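Larnness Kitchen Garden and Cookery Project
Progress report to the Ruvel Fund
16th February

What a half-year it has been! When we last wrote, in July, the beds behind the old chapel were mostly nettles and we had one working hob. We now have 5 raised beds planted, a proper teaching kitchen and a waiting list for the evening course, which we did not expect so soon.

Growing. The broad beans went in late but have come up well, and the garlic is looking splendid. We lost a good part of the kale to pigeons before the netting arrived (our own fault, we ordered the wrong width). The polytunnel is up. Its door still sticks in wet weather and Plovaso, who supplied it, have promised a new runner.

Cooking. Almost 50 people have now finished the beginners' course, and many of them have asked for more. The recipe cards have been the big hit. They fit on one side, use ordinary cupboard ingredients and give every measure in spoons or cups. The set called Mạc, which covers soups and noodle dishes, has already been reprinted, and we are working on a summer set built around aubergines, courgettes and beans.

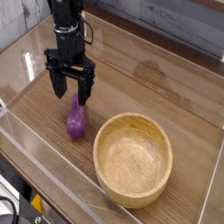
Purple item and round wooden bowl on the tabletop.

Money. Of the 2,390 pounds you awarded us, we have spent 1,969. Most of it went on timber, compost and the second cooker, with a smaller amount on printing. The cooker cost less than we had budgeted, and with your agreement we would like to put the difference towards knives and chopping boards. Receipts are attached as usual.

Still to do. The water butts need connecting before the dry months and the path to the lower beds is too narrow for a wheelchair, so that will be widened first. We also want to try a Saturday-style family session in the school holidays – parents have been asking for one ever since the pumpkin supper, when the children did most of the peeling and ate nearly all of the bread.

Our next report will include the spring harvest records and the draft of the summer cards.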